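Moved to Flurkdale in August for the quiet. The quiet has a 1275-member town group chat and it does not sleep.

Current topic: whether the bakery's new hours are "a betrayal." 600 messages since Friday. I have read all of them. I don't even eat bread.

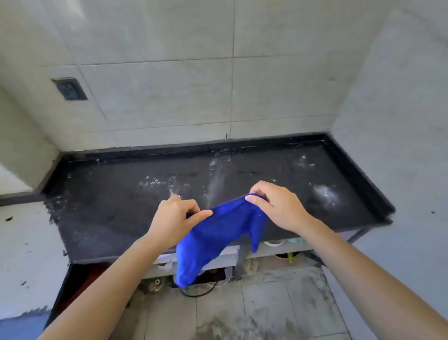 Iresha Mollah has proposed a boycott. Iresha Mollah was also seen at Pendow at 7 a.m. buying two loaves. There is a screenshot.

I muted the chat for an hour to get some housework done and came back to a splinter chat. I'm in that one too now.
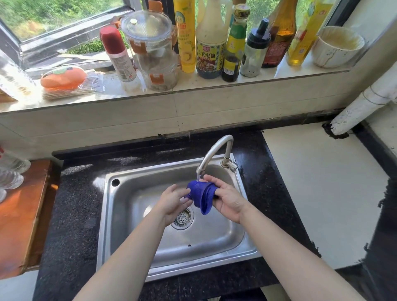 The splinter chat has rules. Rule 2 is no bread talk. So far it's all bread talk.

Somebody just asked if anyone has a ladder. No replies.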